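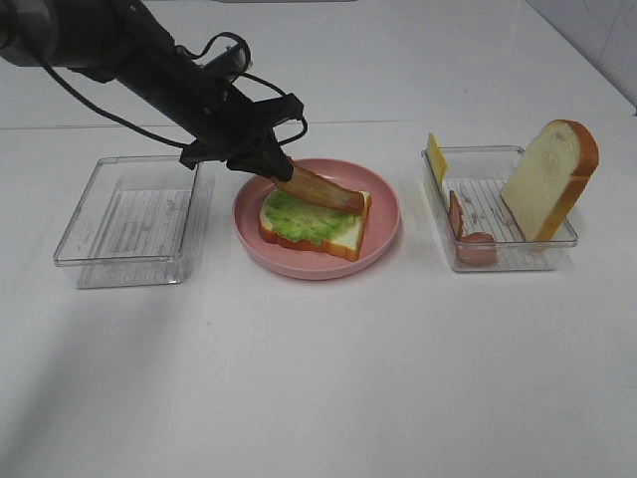 Support > Play Food > Hendham Sandwich Set > Assembly and Storage

4.2 Building the open sandwich

The Hendham set is built in layers, starting from the plate. All parts are loose and hold in place by weight only, so the plate must stand on a flat, level surface. The bread slice goes down first, followed by the lettuce, which leaves a thin strip of white bread showing along the lower edge. The bacon strip is laid last, across the right side of the lettuce. Keep the clear tray to the left of the plate.

1. Remove all parts from the tray and check them against the parts list (page 22).
2. Place the plate with its raised rim facing up.
3. Lay one bread slice flat on the plate.
4. Set the lettuce on the bread. Stay inside the crust on all sides.
5. Lower one end of the bacon strip onto the lettuce, then release the other end.
6. For a closed sandwich, add the second bread slice. See section 4.3.

NOTE: Do not stack more than 2 fillings on one slice. Taller stacks slide when the plate is moved.

CAUTION: Do not heat any part of the set. The parts are not suitable for use with real food.

4.2.1 Putting away

Wipe the parts with a damp cloth and let them dry before returning them to the tray. Light scuffs on the tray floor do not affect use. Replacement trays are ordered under part number 259.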